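**Ticket 781: gripper width drops out near open cabinet doors**
Project: Foleo, cabinet task
Opened by: Ysaline Maillard, March 2022
Status: open

**Fault**
Logged finger width freezes for up to 150 frames while the hand-held gripper is working at the lower doors. Pose tracking carries on through the gap. Replayed on the arm, the fingers stay at the last good width and the door edge gets pushed instead of gripped.

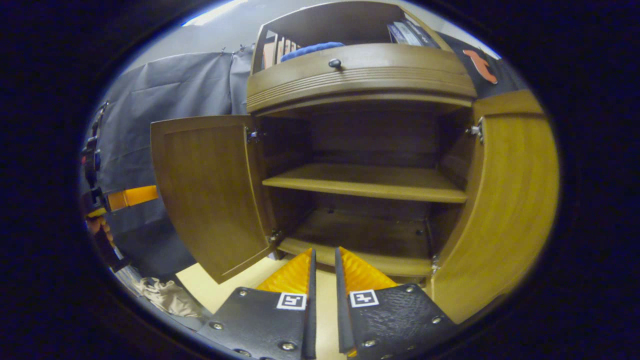

*Both lower doors open, marker on each finger plate.*

**Checked so far**
- Plate screws: tight, no play at either finger.
- Marker size in the config matches the printed size.
- Lens cleaned. No change.
- Width calibration redone with the Ukach script. Dropouts fell slightly, then came back.
- Exposure left on auto for all runs to date.

Dropouts cluster where the gripper moves in close to a door. My guess is that auto exposure shifts between the dark drape and the honey-coloured wood, and the detector loses one marker. Replay on the arm is on hold until this is sorted.
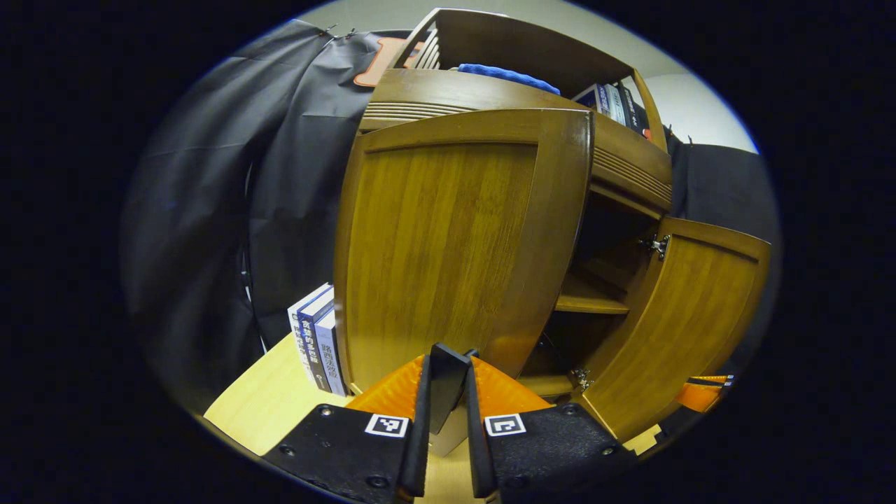 Ginette Hoarau: Exposure is worth locking, but please check the width filter first. It holds the old value after 3 missed detections and doesn't raise a flag, so a short loss looks the same as a long one. Send me the raw detections for one bad run and leave the replay off.

**Next**
Raw detections to be exported before any settings are changed.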